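Raletti Pocket Stick - arcade controller for consoles and PC
Home > Controllers > Fight sticks > Raletti

In stock. Ships in 2 working days. Price £87 inc VAT.

Small stick, proper parts. Works out of the box with Switch, PC and most mini consoles with a USB socket. Full details further down, please read the compatability bit before ordering.
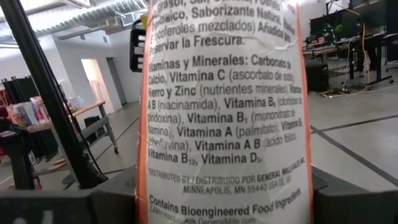
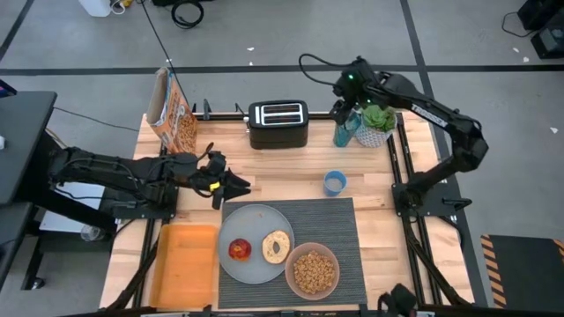
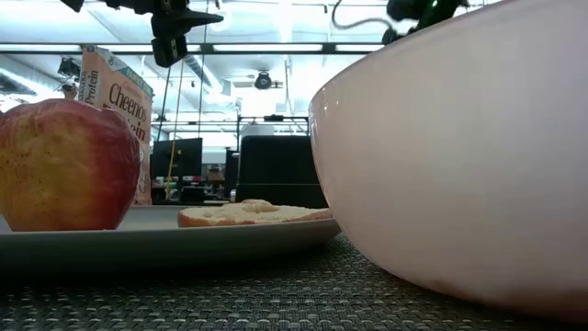 Breakfast things, 3 pictures. Click to enlarge.

What it is

A compact arcade stick for people who play old games and don't have room for a full size board. Eight buttons, one ball-top lever, a row of small buttons along the back edge for Start, Select, Home and Turbo. Fits on your lap. Fits on a desk next to a keyboard, just. We've sold the bigger Mosquera for years and the same question kept coming in - is there a smaller one. Now there is.

Lever is the Prikach short throw. Square gate fitted, octagonal gate in the box. Swapping takes a few minutes and a crosshead screwdriver. Short throw suits maze games and single screen platformers very well. Shoot 'em ups too. If you mostly play fighters you may want the Mosquera, longer lever, heavier base.

Buttons are 30mm snap-ins, all eight. Change them for whatever you like, no soldering. Spare sets on the Parts page, seven colours, white currently out.

In the box

Raletti Pocket Stick
Octagonal gate
Detachable USB cable, 3 metres
Four spare rubber feet
Printed quick start card

No carry bag. The old listing said there was one, sorry, that was copied over from the Mosquera page.

Works with

Switch, docked - yes, plug into the dock
Switch, handheld - yes, with a USB-C adaptor (not supplied)
Windows PC - yes, shows up as a standard pad
Mac - mostly. Some older emulators want the buttons mapping by hand
Mini consoles - depends on the console. Email us first with the make and model
Xbox - no
Wireless - no, and no plans for it

To change mode hold Start and push the lever left for Switch, right for PC, while plugging in. Light goes green for Switch and blue for PC. It remembers the last one used. If the light flashes red, unplug it, wait, try again with nothing else in the dock.

Size and weight

Width 227mm, fits most shelves. Steel base plate, plastic top. Weight is on the spec sheet, which is being redone - old one had the boxed weight on it by mistake.

Top panel lifts off with six screws. There is a clear cover so you can put your own artwork under. Template is on the Downloads page as a PDF. Print at 100%, do not "fit to page" or the holes won't line up. Had a lot of emails on this.

Rotating the lever for four way games

Plenty of the older titles were built for four directions only and a modern stick hits the diagonals by accident. You go for the ladder, you miss the ladder. Square gate turned 45 degrees sorts most of it. Open the base, undo the four lever screws, turn the gate, screws back in. Don't overtighten, they go into plastic. There's also a four way lock in the firmware - hold Select and Turbo together until the light blinks. Same again to turn off. Diagonals are then ignored completly.

Firmware

Current version is on the Downloads page. Anything bought before September should be updated, the earlier version dropped the Home button after the Switch went to sleep. Windows only for the updater I'm afraid.

Delivery and returns

UK orders go tracked. Europe fine, postage worked out at checkout. Rest of world please ask. Couriers slow at the moment so allow extra.

Send it back within 30 days if you don't get on with it. Box and cable too please. Guarantee is a year on the board and lever, buttons are treated as wear parts but we're usually reasonable.

Customer comments

"Bought for the old one screen games mainly. Lever is tight at first, loosened up after a week. Buttons a bit loud for late at night, flat walls here are thin. Would have liked a longer quick start card, had to email about the mode switching. Reply came same evening." - Yhon Carhuamaca

"Good stick. Feet slide on glass." - verified buyer

"Got the octagonal gate in straight away and left it in. Turbo is per button which I didn't expect at the price." - verified buyer

Goes with

Cama lap tray - padded underneath, lip round the edge, stick sits in it without sliding
Prikach silent button set - for the late night problem
USB-C adaptor, short
Spare ball tops, red, black, yellow

Questions to the usual address or the form on the Contact page. Phones are off for now, leave a message and we'll ring back.

Page updated 24 Apr 2020. Prices and stock can change.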